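Konmont Red Counting Cubes
Item no. 314
Sold by Vidthorpe Classroom & Activity Supply

Overview
Small, plain red cubes for counting, sorting and tabletop activities. All the cubes in a pack are the same color and size, so they also work as replacements when a few go missing from an older Konmont set. Sold in packs of 60.

Details
Color: red
Pack quantity: 60
Storage: resealable bag, included
Recommended age: 8 and up
Not suitable for children under three - small parts.

Using the cubes
A flat dish or plate with a light surface makes the cubes easy to see and keeps them in one place. Any small bucket or tub will do for the ones already sorted. A textured cloth under the dish cuts down on noise and stops cubes from sliding off the table.
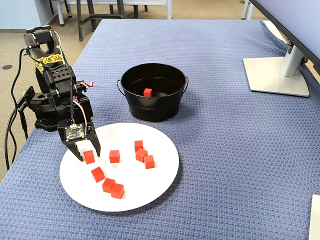 Red cubes on a round white plate, with one in the black bucket behind. Plate, bucket and cloth not included.

Cleaning
Wipe with a damp cloth and mild soap. Dry before putting the cubes back in the bag. Do not put in the dishwasher.

Shipping and returns
Orders placed before 2 p.m. ship the same day. Unopened packs can be returned within 14 days. Opened packs can be exchanged only if cubes are missing or damaged - please have your order number ready.

Related items
Plornus Sorting Tray, white
Konmont Counting Cubes, mixed colors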